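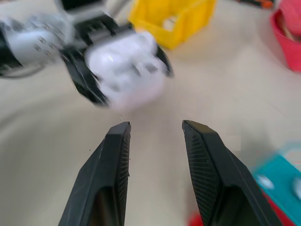 Cleaning and Resetting the Fingers on a Two-Arm Handover Cell

This page covers routine care of the gripper fingers on a two-arm tabletop cell that passes parts from one arm to the other. It was written for the Durkutano benches, but the steps are the same on the older Sturkberg ones apart from the menu names. Allow about 70 minutes for both arms the first time.

When to do it

Service the fingers every 3000 handovers, or sooner if parts start to turn in the grip. The black fingers have a fine crosshatched texture on their inner faces and smooth outer faces. The texture is what holds the part, and it picks up lint. Even a single white fiber near a fingertip is worth removing while you are there. Scuffs on the outer faces can be left alone.

What you need

A soft nylon brush, lint-free cloths, isopropyl alcohol, a hex key that fits your finger screws, a torque driver, a fine marker, and a straight steel ruler. Do not use a wire brush or sandpaper on the grip faces.

Step 1. Park both arms

Let the current handover finish. Never stop the cell while both grippers are on the same part. Send the arms to the service pose, open the grippers, and lock out the power at the bench switch. Move bins and loose parts out of reach of both arms – you will need the clear table for the test at the end.

Step 2. Brush and wipe

Brush the inner faces from the base toward the tip, so that lint comes off the end and does not pack into the gripper body. Turn the cloth often. Wipe with a little alcohol and let the faces dry for a few minutes. Wipe the wrist camera window with a separate dry cloth, then wipe the table. Dark specks on a pale table can be picked up as parts by the Priltenton vision package.

Step 3. Check for wear

Run a fingernail across the texture near the tip. If it feels smooth there but rough farther down, replace the finger. Always replace both fingers on a gripper together. A new finger against a worn one will pull the part to one side.

Step 4. Refit and align

If you took the fingers off, mark them left and right first. Seat each one fully before you start its screws, then tighten the screws in turn, a little at a time, to the torque on the gripper label. Restore power, stand clear, and close the gripper slowly from the pendant. The tips should meet along their full width. If one sits higher, open the gripper, lock out the power again, loosen that finger and reseat it.

Step 5. Reset the opening

Open the gripper fully, lock out, and measure tip to tip with the ruler. Our benches are set to 105 mm. Enter the measured value under Tool, then Stroke, and save. On Sturkberg benches the same field is under End Effector. Repeat for the second arm.

Step 6. Test the handover

Use a light plastic part with rounded edges, as these show slip sooner than square ones. Run the handover at quarter speed. The giving arm should bring the part in above the open fingers of the receiving arm, with the part centered over the gap. If it comes in off center, redo the handover point before raising the speed.

Run 13 passes at full speed without touching anything. If a part drops or twists, go back to Step 4. Otherwise put the bins back on their marks, set the handover counter to zero, and note the finger set number in the bench log.

Spare fingers are in the Lykkegaard cabinet, second drawer. Keep them in their bags until you fit them.

Last updated: November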